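Ajayi Funeral Home of Grerden will open a grief support center on Cloritz Street in September. The center will offer free weekly meetings for families who have lost someone, whether or not the funeral home handled the services. Each group will be limited to 15 people.
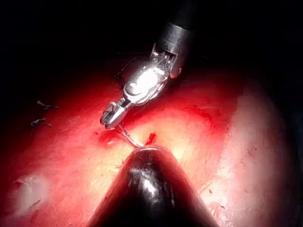 The building has 2,750 square feet of space, with two meeting rooms and a small library of 200 books on loss and mourning. One group is planned for families whose relative died during or after an operation. Its first evening will include a short talk on how surgery is done today – a subject families often ask about.

Miltement Hospice will lend 20 chairs until the center's own furniture arrives. Registration opens in August.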